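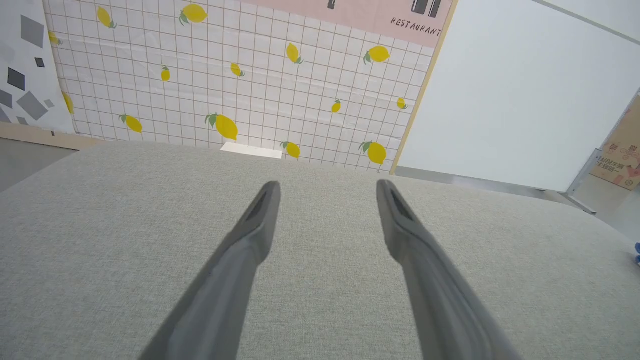
4. Covering the back panel

The Trornen craft table comes with one upright panel, which stands behind the far edge of the tabletop. Patterned paper is sold separately. Lemon paper with a printed grid is the easiest to hang, as the lines show at once when a sheet is crooked.

1. Clear the tabletop. Leave the gray fabric cover in place.
2. Unroll the paper face down and let it rest for 2 hours.
3. Hold the sheet against the panel and line up one grid line with the top edge.
4. Tape the top corners, then smooth downward with a dry cloth.
5. Trim the sides and tape them behind the panel.

Note: Faint wrinkles and creases are normal in thin paper and do not need to be pulled out. The lemons are printed at different angles, so either end of the sheet may go up.

CAUTION: Do not cut paper on the fabric cover. A blade will go through the weave. Use a mat - part no. 203 - or cut on another surface.

5. Caring for the fabric

Brush off dust and paper scraps with a soft brush. Blot spills. Do not iron the cover on the table.

Updated June, by the Woldemariam product desk

Comments

warner_473: Can the paper come off again without marking the panel?

skullberg: Mine did. Low-tack tape, pulled slowly. Step 5 is easier with the panel lying flat.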